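About us

May
By Kasun Kodikara

Print this page | E-mail this page
41 shares | 2 comments

Hello, and thanks for clicking on the bit of the website most people skip. I'm Kasun, and I run Zokomside, which is a small school for people who want to learn to mend their own clothes. Darning, patching, turning collars, putting zips in (and getting the old ones out, which is the worse half of the job). We've been in Kistisstead from the start and I can't see us going anywhere else, mainly because I've only just got the shelves how I like them.

I get asked a lot how I ended up doing this. I wasn't trained in fashion and I've never worked for a tailor. I was a bus driver! I drove the long loop out past Skundeck and back, and there's a layover at the far end where you sit with the engine off and wait. Other drivers read the paper or slept. I had a jumper with a hole in the elbow and my grandmother's darning mushroom, and I thought, well, how hard can it be. The first darn was a lump. I wore it anyway and it rubbed my arm raw every time I turned the wheel. The second was flatter, and by the time the winter timetable finished I was mending for half the depot, hi-vis jackets and all.

My grandmother was a Ranasinghe before she married, and the Ranasinghes mended everything. Bedsheets worn thin down the middle were cut in two and sewn back together with the edges in the centre, so you got years more out of them. I slept on a seam for my whole childhood and thought everyone did. She never sat me down and taught me, I just watched. When I started on the buses with that mushroom I found my hands knew a bit more than I did, and I still do my knots the way she did them, which a proper needlewoman once told me was wrong. They hold, so I'm leaving them alone.

The school came out of people at the depot asking me to show them instead of doing it for them. I started with two pupils on a Thursday evening in my kitchen, both drivers, both with enormous thumbs. One of them had brought a pair of work trousers with the pocket torn clean off and we spent the whole evening on that pocket. He was so pleased he put his keys in and out of it all the way to the front door. I handed in my notice at the depot the following spring, which my family had opinions about.

So what do we do here? Most of it is evening classes, with a longer one at the weekend for people who'd sooner get stuck in for a day. You bring your own clothes. I feel quite strongly about this – I won't have people practising on squares of calico and taking home a folder of samples. If you learn to darn on your own sock you've got a sock at the end of it. The only exception is buttonholes, where I do make everybody do a few on scrap first, and you'll thank me when you see your first one.

The beginners' course goes in this order. We do buttons, then hems, then seams that have come apart, then patches, and we finish with darning. People always want darning first as it's the one they've seen pictures of. But darning is weaving, and if you can't yet keep an even tension on a plain running stitch you'll pull the whole thing into a pucker and go home cross. Hems are where you get your hand in. A pair of school trousers let down twice will teach you more than I can.

After beginners there's a follow-on course for knitwear, which is its own world, and one for what I call awkward things: waterproofs, rucksacks, tents, leather gloves, anything with a lining you have to get behind. The awkward things course is my favourite to teach and I'm not supposed to say so. Last time round somebody came with a canvas windbreak that had been chewed by a goat, and we all dropped what we were doing to have a look. It took three patches and a lot of waxed thread and it's back on the beach, I'm told.

We don't teach dressmaking. I can't do it, simple as that. If you want to make a dress from a pattern I'll happily point you to people who can show you properly, so drop me a line. We also don't take in mending, though I know it says on the old leaflet that we do. Please ignore the old leaflet! I had 500 printed before I'd thought it through and they're still turning up in cafés.

A word about machines. There are sewing machines here and you're welcome to learn on them, but the beginners' course is by hand from start to finish. I like people to know they can fix a thing on a train or in a hospital waiting room, with what fits in a mint tin. In mine there are needles in three sizes, black thread, white thread, a bit of navy, a few shirt buttons, small scissors and two safety pins. Get the sharp little embroidery scissors if you can, and then hide them from whoever you live with, or they'll be used on parcels inside a week.

Who comes? All sorts, really. We've had students who'd never threaded a needle, and retired people who could thread one in the dark but wanted the company. Quite a few parents with a child who goes through knees. A lot more men than I expected, often because of a coat. I don't know what it is about men and one particular coat, but it'll be fifteen years old and the lining will be in ribbons and they will not hear a word about buying another. I'm the same, I've relined mine, badly, and then again a bit better.

You don't need good eyesight, by the way. Self-threading needles are cheap and I keep plenty. You don't need steady hands either. One of our regulars has a tremor and works with thicker thread and bigger stitches, on purpose, in a bright colour, and her cardigans are the ones strangers stop and ask about.

On visible mending, as it gets called: I'm happy either way. Some people want a repair that shows and some want it to vanish, and both are harder than they look. What I will say is that a matching thread should be a shade darker than the cloth if you can't get it exact. Lighter thread jumps out at you. My grandmother told me that and I've passed it on to every class since.

Money, then. Classes are priced to cover the rent, the heating, the thread and my wages, and there are two free places on every course for anyone who needs one. You don't have to explain yourself or fill in a form, just say "free place please" when you book and it's done. If both have gone I'll put you first in line for the next course. Everything you need for beginners is here already, so please don't go out and buy a kit. If you've inherited a tin of somebody's old threads do bring it along, but give each reel a tug before you trust it. Old cotton goes weak and snaps halfway down a seam, usually the long one.

I keep a mending book by the door where people write down what they've fixed when they finish. It's got 986 entries in it now and I read it when I'm feeling gloomy. "Grey sock, left." "Dad's apron." "Tent, mostly." There's a run of entries from one woman who worked through her entire wardrobe over a winter and gave each thing a mark out of ten, and she was a tough marker. We'll have a bit of cake when we get to a thousand, and whoever writes that line gets to choose what sort.

People do ask about children. From nine or so upwards they're welcome at the weekend class with a grown-up, and they're usually quicker than the grown-up. They like patches best and they like them to be shaped like something. I've cut out more felt sharks than I ever thought I would.

If you'd like to come and see the place before you book, do. The door's open from four in the afternoon on class days and I'm generally here winding bobbins or looking for the good pins. Bring the thing you want mended and we can have a look at it together, and I'll tell you straight whether it's a beginners' job or one for later. Moth holes are nearly always fixable. Elastic that's perished needs replacing, and that's an easy evening's work. Jeans that have gone at the inner thigh can be saved if you catch them while the cloth is thin, so hold yours up to the window tonight and check!

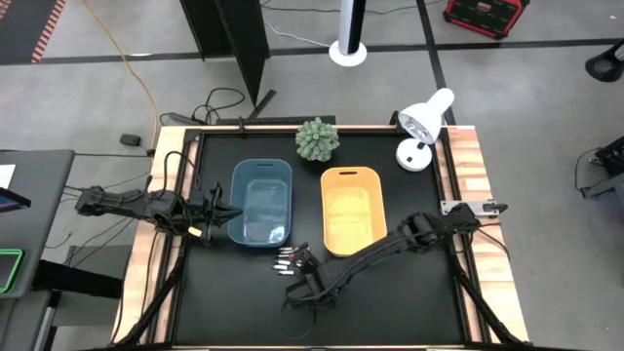

And if they've already gone through, bring them anyway – denim patches well, and I've a drawer full of old legs you can cut from. The next beginners' course still has a few spaces. Just e-mail and tell me what you're bringing.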